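Chapter 4
Pattern and Repeat: How a Printed Surface Works

Run your eye across a printed tablecloth and sooner or later you meet the same flower again. Same petals, same tilt of the stem, same little bud off to one side. Once you have caught it, you will start catching it everywhere, on curtains, gift wrap, pajamas and bus seats, and that is one of the great pleasures of studying pattern!

The piece of design that gets copied is called the repeat. A designer draws it once, and the printer lays it down over and over until the cloth or paper is covered. The hard part is hiding the joins. A leaf that runs off the right side of the repeat has to come back in on the left at exactly the same height, or the eye will snag on it every time.

Botanical patterns are wonderful to learn from. Plants bend, branch and overlap, so they give you endless ways to carry a line across a join. Large blooms hold the attention, and small sprigs and dots fill the gaps between them.

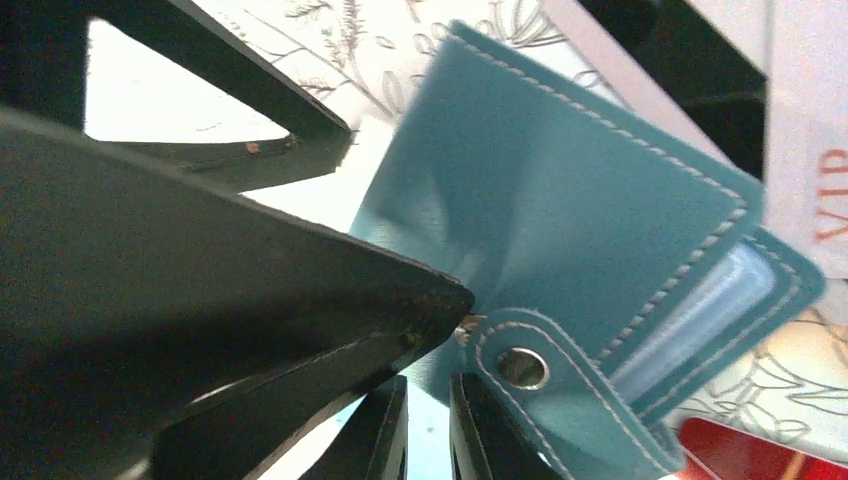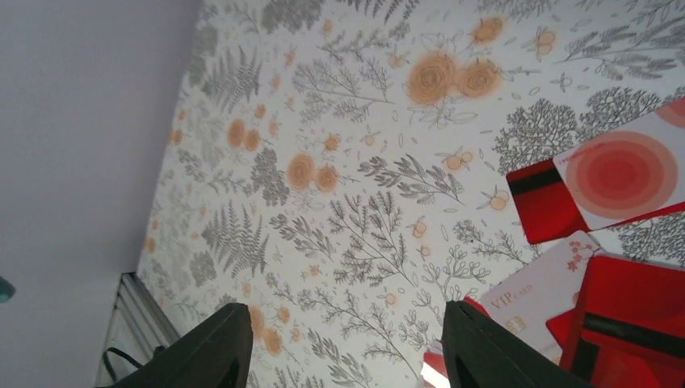
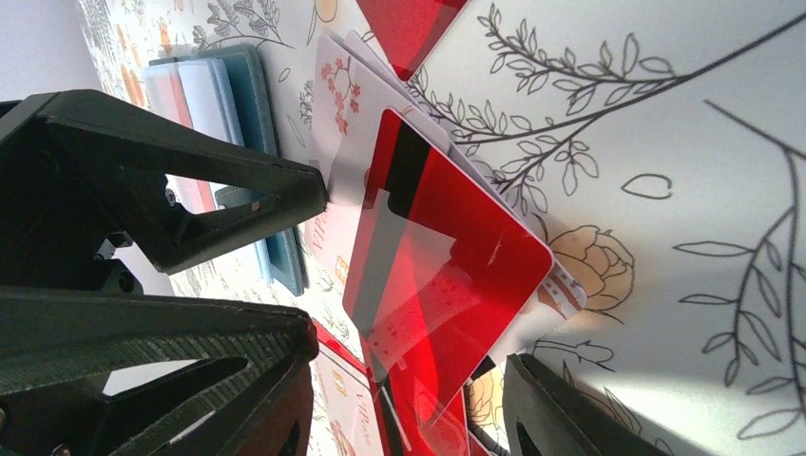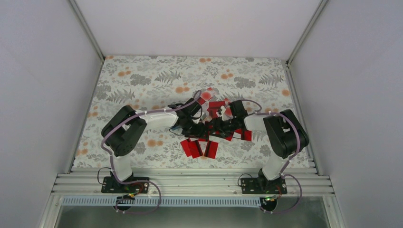 Big flowers should always be placed first and everything else fitted around them, or so the Hirna pattern notes would have it. Plenty of designers work the other way, scattering the small marks until the ground feels lively and then letting the large shapes find their spots. Try both! You will learn a lot from seeing which one leaves you with stripes you never meant to draw.

Those accidental stripes are called tracking, or lining up. They are hard to spot in a single repeat and very easy to spot across a whole room. In this chapter you will test for them by pasting up 12 copies of your own drawing and stepping back.

Before you begin

You will need tracing paper, a soft pencil, a ruler and 3 colored inks. Read the section on half-drop repeats first, then turn to Exercise 4.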